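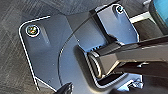
Grey plastic plate with a screw in its recess, on grey carpet.

I listened to this audiobook in the evenings of one week, and I want to write down my opinion while it is still fresh. The Salt Clerk of Wasilewska is a fantasy novel of 400 pages, and I bought the audio edition, read by Mpho Modise. It is the first part of a series, so please be prepared that not everything is resolved.

Wasilewska is a harbour town where every family must pay the sea in salt. Clirard, a young clerk in the tax house, finds that her dead brother's name is still in the book, and that somebody is paying for him. She should report it. Instead she takes a place on a smuggler's boat, and from there her troubles grow quickly.

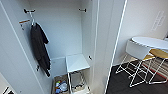

The boat chapters are the best of the book. Clirard cannot swim and does not trust the captain, a tired man called Dedard, and their conversations are dry and often funny. I was less happy with the court of the tide witches. There are too many titles to remember, and with audio you cannot turn back two pages to check who is the Lady of what. I had to listen to chapter 19 again.

The romance is slow - very slow. If you want kisses before the middle, this is not your book. For me it was right, as these two have good reasons to be careful with each other.

Modise reads in a low, calm voice and gives Dedard a slight roughness that suits him. Her witches sound a little too similar. At normal speed I found the battle in the salt house hard to follow, so I slowed it down and then it was fine.

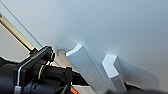
Édgar Huanca
Fantasy and audio reviewer

One more thing about the ending. It stops on a letter which Clirard does not open, and I know that some readers will be angry. I was a bit angry too, but I have already ordered the second part, Pravitus, which comes in July. I give 3 stars out of five for the plot and one more for the narrator.

Recently reviewed
The Lantern Thief's Daughter
A Crown for the Drowned
Seven Winters Under Glass
The Ferryman's Oath (audio)

Last updated: January 26, 2022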